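Drirley Broadband Support
Ticket: Connection drops every evening, router stays lit
Product: Plamness 700 router
Status: Open, waiting on line test
Opened: 15 February 2023

Customer's report

The broadband goes off most evenings and comes back by itself after a few minutes. The lights on the router don't change while it's off. Wi-Fi stays connected on the laptop and both phones but pages won't load. It is fine in the mornings. I have had the same router since 2020 and the same package since August.

Things I have tried:
Turned the router off at the wall and on again. Worked that night, dropped again the next.
Swapped the microfilter for the spare one in the box.
Moved the router off the floor and on to a shelf.
Plugged the laptop in by cable. It dropped just the same, so I don't think it's the Wi-Fi.

Large uploads seem to make it worse. 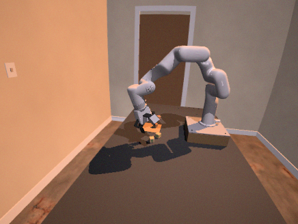 Attachment 1: white arm on its pedestal, first upload, failed twice then went through

First reply from support

Thank you for the details. As the fault shows on a cable too, please leave the Wi-Fi settings as they are. We need the event log from the router. Log in to the router page, choose System, then Events, and copy everything from the last evening it dropped. Please also tell us whether there is an extension lead on the phone line, and whether anything else is plugged into the sockets upstairs.

Customer's update

Log copied below. I've left out the lines that only say a phone joined the Wi-Fi.

19:42 WAN link up
20:16 DNS request timed out
20:16 DNS request timed out
20:17 PPP session closed by peer
20:21 PPP session started
21:03 DNS request timed out
21:04 PPP session closed by peer
21:09 PPP session started

There is no extension lead. There is an old Lorente phone in the back bedroom with no filter on it. I didn't know it needed one. I have unplugged it for now.
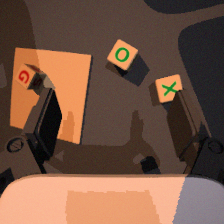
Attachment 2: letter cubes and orange pad, stopped at 40 per cent at 20:16

Second reply from support

Please keep the old phone unplugged. An unfiltered phone can cause drops, but it would normally show as loss of the WAN link and your log has the link staying up. The session is being closed from our side. We have moved you to a different gateway and set the MTU to the standard value. Restart the router once and then leave it on for three evenings. Restarting it more often than that makes the line test harder to read.

Customer's update

First evening, no drops. Second evening, one drop at 20:50, back at 20:52. Third evening, none. Speed is the same as before. The upload went through first time on the third evening.
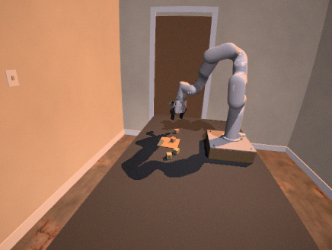
Drudness: Same router here and the same closed by peer line in my log. Changing gateway cured mine for a week, then they found a fault at the cabinet as well. Ask them to run the line test in the evening, because mine passed every time they did it before lunch.

Customer's update

I'd like the test done after 20:00 if that can be booked. I can leave the router on and stay off the phone.

Third reply from support

Evening line test booked. The ticket will stay open until the result is in. Please don't factory reset the router before then, as it clears the event log.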